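Textile Finishing, Unit 4: Swim Cap and Swimsuit Care
Handout, Zoia Hladun

Elastane loses stretch in chlorinated water. Record the weight of each dry sample before soaking. 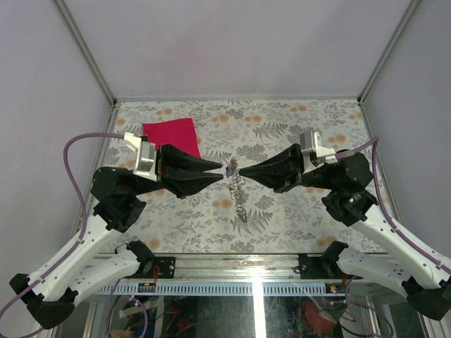 Fig. 1. Tangled wire or chain between two grippers.

Polyester blends resist chlorine better than nylon blends. Rinse each sample in cold water and dry it flat.
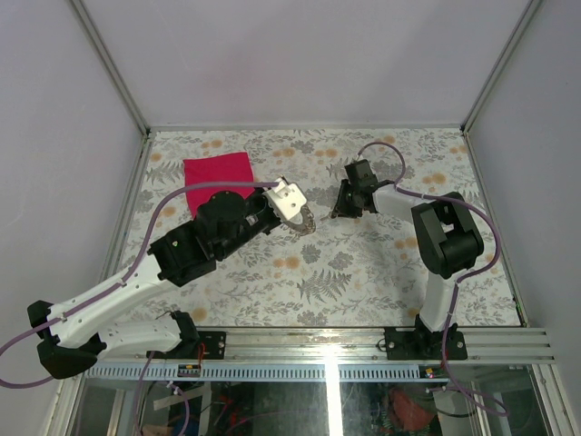
Stretch is measured at the same load before and after soaking. Report both values. 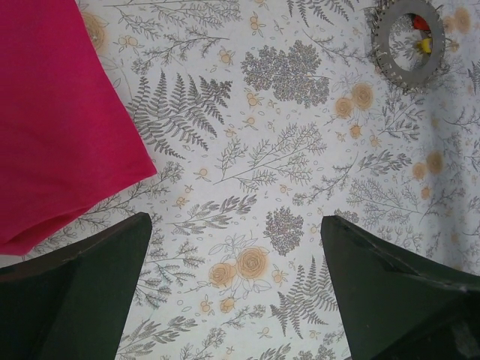 Fig. 2. Pink fabric, folded corner.

Reports are due in May.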